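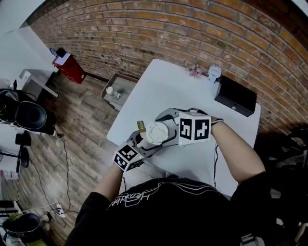

Zuletzt geändert: So., 13. Dezember

Vavel legt Regeln für handgeführte Greifer vor

Von Chiyo Katayama

Das Prüfbüro Vavel hat eine Arbeitsanweisung für Aufnahmen mit handgeführten Greifern veröffentlicht. Sie gilt zunächst für die Standorte von Wunano und Tekleab und ersetzt dort die bisherigen Hausregeln. Geregelt werden Markerzustand, Griffhaltung, Kabelführung und Protokollierung.

Kern des Papiers ist der Abschnitt zu den Markerwürfeln. Jeder Würfel ist vor Schichtbeginn auf festen Sitz und unbeschädigten Druck zu prüfen. Die schwarz-weißen Muster dürfen während der Aufnahme weder von Fingern noch von Kleidung verdeckt werden. Beim beidhändigen Halten liegen die Hände deshalb an den Enden des Gehäuses, die bedruckten Flächen bleiben frei. Verschmutzte Würfel werden getauscht und nicht vor Ort gereinigt.

Für gegriffene Objekte schreibt Vavel einen Haltetest vor. Runde Teile wie Deckel oder Becher werden zwischen den Greiffingern 2 Sekunden ruhig über der Tischfläche gehalten, bevor die eigentliche Bewegung beginnt. Rutscht das Teil, wird der Durchgang verworfen und neu nummeriert. Eine nachträgliche Korrektur der Daten ist nicht zulässig.

Anschlusskabel sind seitlich vom Tisch wegzuführen – ohne Zug am Gehäuse und mit genügend Spiel für die volle Armbewegung. Leuchten mit Reflektor müssen vor dem ersten Durchgang ausgerichtet sein und bleiben danach unverändert. Wird eine Leuchte versetzt, beginnt eine neue Serie.

»Die meisten Ausfälle entstehen an den Markern, die Mechanik ist selten die Ursache«, sagt Bjarke Sveinbjörnsson, der den Text bei Vavel redaktionell verantwortet. In einem Probelauf bei Tekleab seien 97 Prozent der Durchgänge ohne Beanstandung geblieben. Der Probelauf umfasste 2000 Durchgänge mit wechselnden Bedienpersonen.

Kritik kommt von Wunano. Ajith Gowda, dort für den Aufnahmebetrieb zuständig, hält die Pflichtpause nach 40 Minuten für zu starr. Bei leichten Objekten sei die Belastung der Handgelenke geringer, eine Staffelung nach Gewicht sei sinnvoller. Vavel will den Punkt bei der nächsten Überarbeitung prüfen, einen Termin dafür gibt es noch nicht.

Die Protokollvorlage liegt der Anweisung als Anhang bei. Sie wird über das Dokumentationssystem Clutau ausgefüllt, Papierprotokolle werden nur noch bei Systemausfall angenommen.

Kontakt | Impressum | © Redaktion Clutau | Nach oben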